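Reference > Household > Kitchen > Table setting
Last updated: Thu 6 December

Table setting

Table setting is the laying out of dishes, cutlery and food for a meal. Customs vary by region, and by household too. In most homes – plates first, then glasses, serving dishes last. Formal settings can run to 13 pieces per person, everyday ones 3 or fewer.

Serving bowls are usualy wider than eating bowls. Often gray, white or cream.
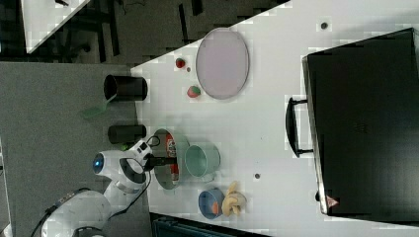
Regional forms

In Woro the main dish stays in the middle and everyone reaches in. In Okoro, separate plates, bread on the left. The Clurkness style puts fruit out from the start – not saved for dessert. A household survey there in March got 3,749 replies, nearly 18 percent of them from people who never use a tablecloth.

Plates for fruit tend to be flat and round, with little or no pattern. 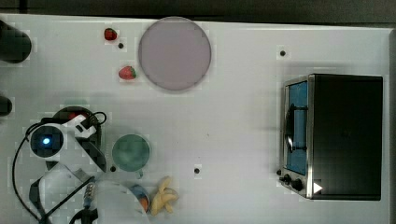 Which side does the fork go on?
Left of the plate in most Western settings, with the knife on the right, blade facing in.

Storage

Plates stacked by size, heavy ones at the botom. Cups on a separate shelf.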